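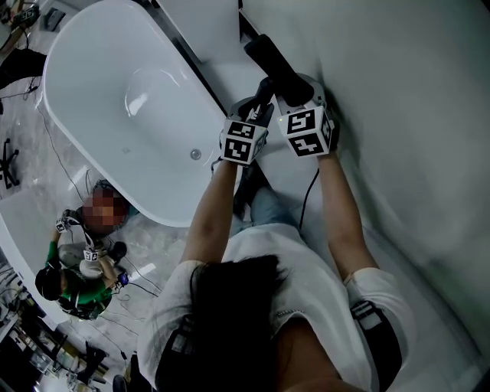 Leonilde Seixas wrote to us that she spent her first three nights with the Plomon trying to see Saturn, and all she ever got was the neighbor's chimney, very nicely focused. Her finder had never been lined up with the main tube! So please, before you go hunting for anything at all, give this section one unhurried half hour. You'll be glad of it every clear night afterward.

4. Lining up the finder

CAUTION: Never point the telescope or the finder anywhere near the sun. Do the daytime steps with the sun well behind you, and put both caps back on if you walk away, even for a minute.

4.1 Set the tripod on firm ground (grass is fine, a wooden deck tends to wobble) and tighten the three leg knobs.

4.2 Slide the 30 mm eyepiece into the focuser and snug up the small thumbscrew. Finger tight is plenty.

4.3 Pick something far off that isn't going anywhere, such as a radio mast or the top of a utility pole. It should be at least 2,000 feet away.

4.4 Bring it to the middle of the view, focus, and lock both axes.

4.5 Now look through the finder without bumping the tube. Turn the 2 adjusting screws a little at a time until the crosshairs sit on the very same spot.

4.6 Look through the main eyepiece again. If your target has wandered off, and it often does the first time, go back to 4.4.

Note: The view in the main eyepiece is upside down. It's meant to be, and the stars won't mind.

4.7 After dark, repeat steps 4.4 to 4.6 on a bright star. Let the telescope stand outdoors for 40 minutes first, so the mirror can cool and the star settles down to a nice small point.

Note: If a screw reaches the end of its travel, back both of them out halfway and start over from 4.4. Don't force them.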